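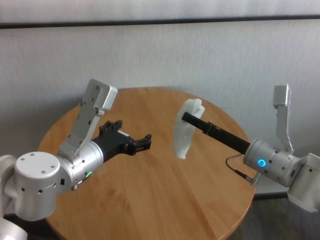 A green ring is not a grip check

Our two-arm cell at Brencombe logged 12 dropped transfers in June. Every one was recorded as a completed handover. I think the fault is in the definition of "complete," and the Fleter controller only does what we told it to do. 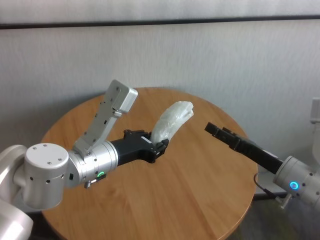

White wrapped item in the left gripper, right jaws open.

The left arm reports a hold when its jaws stop closing. Crinkled plastic stops them early. The wrapping then slides, and the status light stays green because it reports arm state. 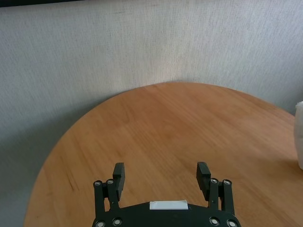 Gripper open, nothing between the fingers.

Nabila Hamdy wants a 500 ms pause before release. That adds cycle time and measures nothing. I would require the receiving side to confirm load at the wrist 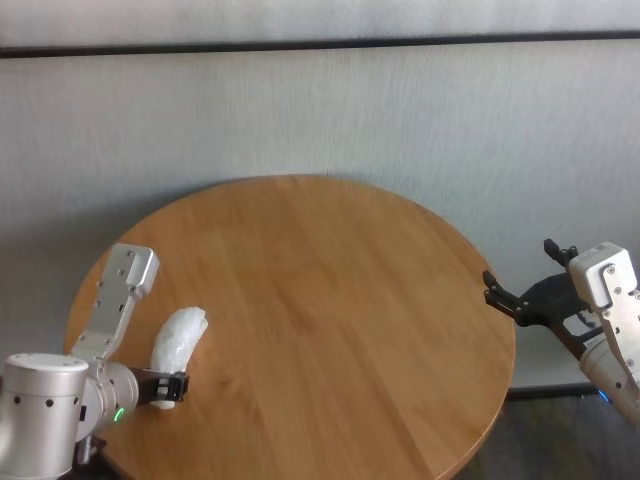

and block the giving side until it does. If no load is confirmed after 2 attempts, stop both arms and call an operator.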